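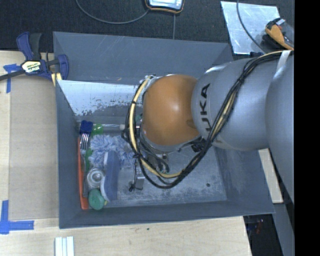 **When should the water softener be set to regenerate?**

Set regeneration for a time when no water is being drawn in the building. The factory setting is 2:00 a.m., and most sites keep it.

## 5. Setting Up the Plasar Softener After Installation

This section applies to the Plasar single-tank and twin-tank models supplied by Butach. The plumbing work in Section 4 must be complete and the drain line must be connected before you begin. Sites with a Prajapati control head should also read the supplement packed with the head, as the buttons are arranged differently.

### 5.1 Filling the brine tank

1. Confirm that the bypass valve is in the BYPASS position.
2. Remove the brine tank lid and check that the float moves freely.
3. Add 5 gallons of clean water to the tank.
4. Add salt pellets until the tank is half full. Do not use rock salt.
5. Replace the lid.

**Note:** Salt may be added at any time after this. Keep the level above the water line and at least 7 inches below the rim.

### 5.2 Opening the bypass valve

1. Open a cold water tap near the softener.
2. Turn the bypass valve slowly toward SERVICE until water is heard entering the resin tank. Stop at that point.
3. Wait until the tap runs without spitting air.
4. Turn the valve fully to SERVICE.
5. Leave the tap open until the water is clear, then close it.

**Caution:** Opening the valve quickly can force resin into the building pipework. If beads appear at the tap, return the valve to BYPASS and contact the installer.

### 5.3 Programming the control head

1. Plug in the power supply. The display will show the software version and then the time.
2. Press and hold SET until the hour flashes. Adjust with the arrow keys and press SET again.
3. Enter the water hardness in grains per gallon. Use the figure on the site test report. A reading of 13, for example, is entered as 13 with no decimal.
4. Enter the regeneration time.
5. Press SET to save. The display returns to the time.

If no key is pressed for 35 seconds, the head leaves programming mode and discards any unsaved change.

**Note:** The clock does not adjust itself for daylight saving time.

### 5.4 First regeneration

1. Press and hold REGEN until the motor starts.
2. Check the drain line at each stage for leaks and for steady flow.
3. Do not draw water until the display shows the time again.

**Caution:** Never disconnect the power during regeneration. The valve may stop between positions and run continuously to drain.

### 5.5 Records

Write the hardness setting, the salt type and the regeneration time on the card inside the cabinet door. Warranty claims are handled through the Plekport service desk, which will ask for these details together with the serial number.

Section revised 6/13/22. Approved for issue: Villads Laxdal, Technical Publications. Replaces the February edition.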